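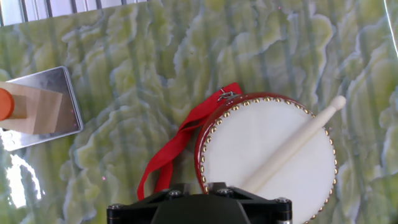 Green and white marbled tabletop, glossy, with glare at lower left.

How to get a ring, haze or dull patch out of a shiny stone top

Quick version first because I know you're standing there with a sponge. Work out if it's a stain or an etch. Stain = something soaked in, usually darker. Etch = acid ate the polish, usually lighter and dull. Different fixes. Do the wrong one and you'll waste an evening.

I've done this on my own table, my sister's vanity, two window sills and a cafe counter in March that took me three goes. Not a pro. Just stubborn.

Before anything: what's your top made of?

Marble, onyx, travertine, limestone - all the soft ones, all hate acid. Granite is tougher. Then there's printed glass, resin, laminate and film made to look like marble, and a lot of tables sold as "marble" are one of those. A photo won't settle it. Neither will the shop listing, half the time.

Checks you can do:
Look underneath. Real stone is usually rough or unpolished on the bottom, and the veins carry on through the edge. Printed stuff stops at the edge or repeats.
Touch it. Stone feels cold and stays cold a while. Glass does too, so this only rules out plastic and laminate.
Tap it with a knuckle. Hollow, clicky sound is probably laminate over board.
Drop of lemon juice somewhere hidden, wait two minutes, wipe. Dull spot means it's a calcium stone. Only do this where you'll never see it! Underside is best.

If it's not stone, stop here and skip down to the bit called Not stone. Poultices do nothing on glass and polishing powder will scratch resin.

Stuff you'll need

Two or three microfiber cloths, clean ones. Not the one from the car
Distilled water. Tap is ok if yours is soft
Stone soap or a pH neutral dish soap
Baking soda
Hydrogen peroxide, the ordinary drugstore strength
Plastic wrap and painters tape
Plastic scraper or an old gift card
Marble polishing powder (for etches only)
A flashlight

I use a powder called Brena, comes in a tub with a terrible lid. Others are fine. Read the tub, they don't all want the same amount of water.

Step 1. Light it properly

Do this or you'll be chasing ghosts. Gloss surfaces throw back everything, windows, blinds, the lamp, your shirt. I once rubbed at a pale streak for ages and it was the curtain rail.

Turn off the overheads. Hold the flashlight low, nearly flat to the surface, and look across it from the other side. Move your head. A reflection moves with you. A mark stays put. Etches show up as a matte shape inside the shine. Stains mostly disappear at that angle and come back when you look straight down.

Put a bit of painters tape next to each real mark. Then you can find them again with the lights on.

Step 2. Clean first

Everything off the table. Dust it dry, grit is what makes scratches. Few drops of soap in warm water, wipe, then wipe again with plain water, then dry. All the way dry. Let it sit an hour if you can.

A good number of "stains" are gone by now. Soap film, old wax, hairspray on bathroom tops. My sister's vanity was 90 percent hairspray I swear.

No vinegar. No lemon. No bathroom spray. No glass cleaner on real stone unless the bottle says stone on it.

Step 3a. It's a stain - poultice

A poultice is just a paste that pulls the gunk back out as it dries.

Coffee, tea, wine, leaf marks: baking soda plus peroxide.
Oil, butter, hand cream: baking soda plus water, bit of dish soap in it.
Rust: don't use either, buy a proper rust poultice for stone. Peroxide won't shift it.

Watch out with peroxide on dark or strongly green stone, it can lighten it. Test underneath. I mean it.

Mix to peanut butter thickness. Runny is useless. Wet the mark with distilled water first, spread the paste on thick, a little past the edge of the mark. Cover with plastic wrap, tape down all the sides. Poke a few holes.

Leave it 20 hours. Then take the wrap off and let the paste dry out completely in the open. People always skip this part and it's the part that does the work. It should go chalky and crack.

Scrape off with the plastic card. Rinse, dry. Look again when it's properly dry, wet stone looks darker and you'll think it failed.

Still there but lighter? Go again. Oil can take 3 rounds. If nothing changed at all after the second one, it's likely the wrong recipe, or it's an etch after all.

Step 3b. It's an etch - polish

Nothing to pull out here. The shine has been eaten and you're putting it back.

Small light etches only. If you can feel it with a fingernail you want a pro or a set of diamond pads, and diamond pads are a whole other page.

Dampen the spot. Pinch of powder. Damp cloth wrapped round two fingers, rub in small circles, firm, keep it wet. A couple of minutes then wipe and check. It'll look worse before it looks better, sort of smeary. Keep going. Feather out past the edge so you don't get a shiny island in the middle of everything.

Rinse really well. Powder left behind dries white in the veins and is a pain to get out, old toothbrush if it happens.

On onyx go easier. It's softer than people expect and it comes in bands, and the bands don't always take polish at the same speed. Light pressure, check more often.

Don't use a drill attachment the first time. I know. Just don't.

Step 4. Water rings

The annoying in-between one. A ring off a glass can be three things:

White crusty ring you can feel - mineral deposit. Plastic scraper held flat, then soap. Some people use 0000 steel wool dry, works on granite, I wouldn't on a polished soft stone.
Dull ring, smooth - etch, whatever was in the glass was acidic. Soda, juice, wine. See 3b.
Dark ring - it's just damp. Leave it alone for a day or two. Really. Fan on it if you're impatient.

Step 5. Seal it (maybe)

Drip test. A spoonful of water on the surface, wait fifteen minutes, wipe. Dark patch where it sat means it's drinking and needs sealer. No patch, don't bother, extra sealer sits on top and goes hazy and then you're back here reading about haze.

If you do: thin coat of penetrating sealer, wait however long the bottle says, and buff off every last bit before it dries. Windows open. Keep stuff off it overnight.

Sealer helps with stains. Does nothing for etches. So many people get annoyed at their sealer over this. Coasters, sorry.

Not stone

Glass: soap and water, then glass cleaner. Mineral rings come off with a little white vinegar, and you can use it here becuase there's no stone to eat. If the pattern is printed on the underside keep water away from the edges.

Resin: soap, water, soft cloth. White heat marks sometimes ease off with plastic polish, sometimes not. No alcohol, it clouds.

Laminate: soap, water. Baking soda paste very gently on a stubborn one. If the gloss has worn off it's gone, no powder will bring it back.

Vinyl wrap: wipe it. If it's stained, replace the wrap. Cheaper than your time.

Things I got wrong

Used a colored sponge on a pale sill. Dye went straight in. Then had to poultice the sponge color out.

Left the poultice unwrapped from the start. Dried in an hour, did nothing.

Polished one spot on the cafe counter to a mirror and the rest looked terrible next to it. Ended up doing the whole thing. That's why it was three goes.

Questions I've had by email

Hajnalka asked if toothpaste works for etches. A bit, on tiny ones. It's a weak abrasive with mint in it. Powder's quicker.

Sverre has a haze over the whole table, no shapes to it. Nearly always residue. Strip it with a stone-safe cleaner meant for removing build up, then see what you've got. Don't polish haze til you know.

Carys wanted to know about candle wax. Ice in a bag on top, let it go brittle, pop it off with the card. Grease mark after that is an oil stain, 3a.

Can you do this on a floor? Same idea, yes, but your knees. And keep people off while it's wet, it's slippery as anything.

How often to polish? Only when there's an etch. You're taking off a hair of stone every time so it's not a weekly thing. Day to day I just wipe with a damp cloth and dry it straight after.

Will add the bit on chips and edge repairs when I've got my notes together, still waiting on filler in the right green.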